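1/ right, thread on the Erurstead to Hastunport sleeper bus because three people have asked me now and I keep typing the same thing. doing this on my lunch so bear with

2/ it is not a sleeper. It's a coach. The seats go back a bit further than you expect and there's a blanket. If you're tall, take the back row, middle seat, legs down the aisle - driver didn't mind

3/ book direct. The resale sites add a fee and then you can't change the date. Bit-na Jang got stung for the full fare that way and she had only moved it by one night

4/ stops: 2. First is Jurkow, long one, toilets clean, tea machine takes cards. Second is a layby. Don't get off at the layby

5/ food. Bring it. There was a kiosk at Jurkow but shutters down when we pulled in. I had cheese rolls and a bag of satsumas and felt like royalty. Man across from me had a whole boiled-egg situation, less popular

6/ bags go underneath and you get a paper tag. KEEP THE TAG. Mine was 2136 and they did check it at the other end, one by one, in the drizzle, very slowly

7/ sleep: got maybe 3 hours. Ottar Hägglund swears by an eye mask and a jumper as a pillow, I went with hood up and misery. Earplugs yes definately

8/ border of the two counties you get a long bit of coast road, worth waking up for if it's light. In June it is. Left side going north, right side coming back

9/
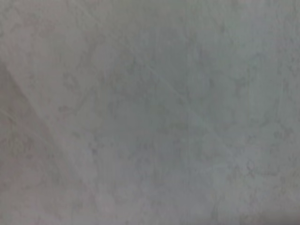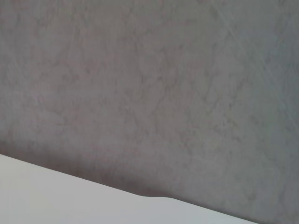
grey, more grey, white tabletop

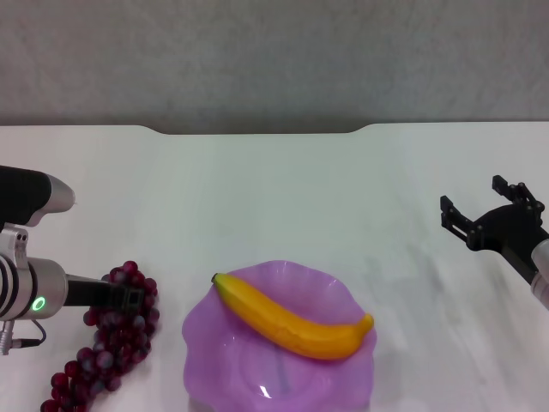
10/ arriving. You get dropped behind the market not at the station, whatever the ticket says. Walk downhill, bakery on the corner opens early, get the plum thing. The station lockers want exact coins

11/ coming back is worse - full bus, heating on, Blandine Perrin next to me doing her tax return on her knee. She got it finished though so fair play

12/ cost me less than half the train. Would I do it again, yes, in summer. Winter no chance. Somebody asked about bikes, there's room for 4 but you have to ring up first and the line is only open mornings

13/ Jhonatan Pacheco says the Friday one has newer seats, cant confirm, I was on a Wednesday. If anyone's done the Friday let me know and I'll add it here

14/ oh and the wifi. Worked till Jurkow, then nothing. Download your stuff before you leave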